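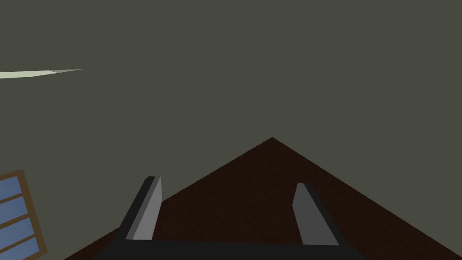
Bringing the boat home for winter

Ropes first
Soak dock lines overnight in the bathtub with a small cup of mild detergent. Warn the household. Rinse until the water stops looking like tea, then hang them in long loops. My sister Albane Rey uses the washing machine and a pillowcase, and has bought two washing machines.

Fenders
Dish soap and a soft brush. Let some air out before you stack them in a warm room, or they'll bully everything else off the shelf.

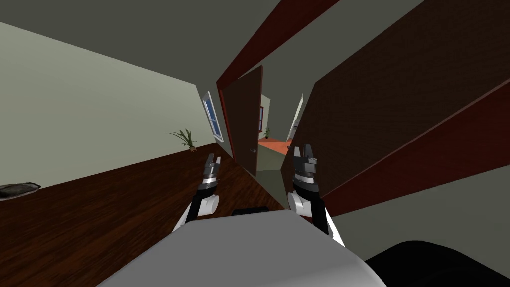 Cabin cushions want to stand on edge, with air on both sides, until the boat goes back in. I keep mine indoors, where they collect scuffs from everyone who passes and return the favor to the paint. If you're redoing the walls anyway, the pale sage green on the left is a forgiving sort of color for this. Mildew is greenish too, so check the backs of the cushions every Tuesday and don't trust your first impression. 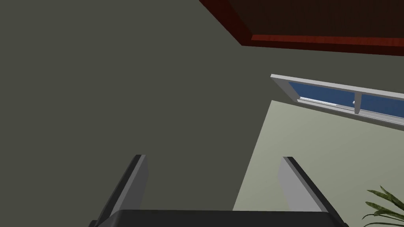
Shackles and other small metal
Fresh water, dry rag, a drop of light oil on the threads. Store them in a lidded jar with a label. "Misc." is a label in the same way that a puddle is a harbor.

Life jackets
Hang them on wide hangers, away from the heater. Check the stitching in April, before guests are standing on the dock.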